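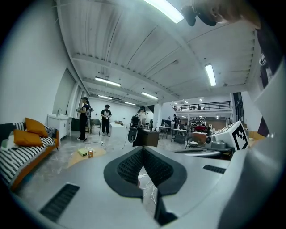
The meeting was held to review the open day of the Gombridge robotics group and to agree changes before the next one in March. Those present were the demonstration team, the bench staff and two representatives of Osman, who supply the gripper pads. It was agreed that the floor had been laid out largely as planned, with the long white table left in place and the sofa and its striped blanket kept to the left side of the room. The hand-held gripper was shown with both soft black fingers fitted and the marker cube mounted on the body. Apologies had been received from the Wenimetti office. The minutes of the previous meeting were accepted with one correction, to the part number of the replacement knob.

1. Matters arising

1.1 The spare set of finger pads had arrived and was in the stores. The pads are the textured type. The smooth type will not be reordered.

1.2 The booking form had been altered to ask whether a visitor wears glasses. The headsets can be worn over most frames, but fitting takes longer.

1.3 The insurance certificate had been renewed and a copy placed in the office file.

2. Report on the open day, 2022-09-17

2.1 Visitors were admitted in groups of up to 7. The first group was held at the entrance for longer than intended while the sign-in sheet was found. Later groups entered on time.

2.2 The programme consisted of a short talk, a demonstration of hand-held collection, and a period in which visitors could try the equipment under supervision. The talk overran in the morning. It was shortened after the break by leaving out the section on calibration, which was then asked about by several visitors at the bench.

2.3 A total of 524 recordings were made during the day, counting both staff and visitor attempts. Of these, 70 were rejected on first review. The usual cause was that the marker had been turned away or covered by the user's sleeve. The remainder have been copied to the Brustar server and will be sorted by task.

2.4 The tasks set were lifting a soft object, passing it from one hand to the other, and placing it within a marked area. Passing was the slowest. Visitors tended to close the grip before the object was between the pads and then to pull back. Staff had been told not to correct this unless asked, and the recordings are of use for that reason.

2.5 Questions from visitors were mainly about battery life, the price of the grippers, and whether a left-handed person could use them. The written answers kept at the desk covered the first two. An answer on the third is to be added.

3. Equipment

3.1 One gripper was withdrawn in the afternoon with a stiff trigger. It has been stripped and cleaned. The spring was found to be seated wrongly and was refitted. It is to be run for a full session on the bench before it is issued again.

3.2 The white cables between the fingers were discussed. The Osman representatives asked whether they could be clipped further back. The bench staff replied that a clip had been tried and had limited the opening of the fingers. Osman will send a drawing of a flatter clip.

3.3 Headset straps are to be wiped between users. Wipes ran out before the last group. Two boxes are to be ordered for March.

3.4 The vent grilles on the gripper bodies are to be brushed out monthly and the date entered in the log. Compressed air is not to be used with the unit switched on.

4. Room and floor

4.1 Drinks were carried into the working area during the day. The existing rule is that drinks stay in the kitchen. It was agreed to put a notice on the door and to mention the rule in the talk.

4.2 Cables on the floor are to be taped or lifted before visitors are let in. The bench staff will add this to the opening checklist.

4.3 A request to use the mezzanine for watching was considered. It was agreed in principle, subject to a limit on numbers, to be set once the building manager has replied.

4.4 Background noise made the talk hard to follow from the back. A portable speaker will be borrowed and tested. No purchase was approved.

5. Actions

Demonstration team: shorten the talk, keeping the calibration section; write the answer on left-handed use.
Bench staff: complete the trial of the repaired gripper; revise the opening checklist; order wipes.
Osman: supply the clip drawing.
Office: door notice; letter to the building manager; copy of these minutes to Wenimetti.

6. Any other business

6.1 A local college has asked for a separate visit. The office will reply offering a morning, with the same group size as on the open day.

6.2 The sign-in sheet is to be kept at the entrance on a clipboard.

The next meeting will be called when the clip drawing has been received.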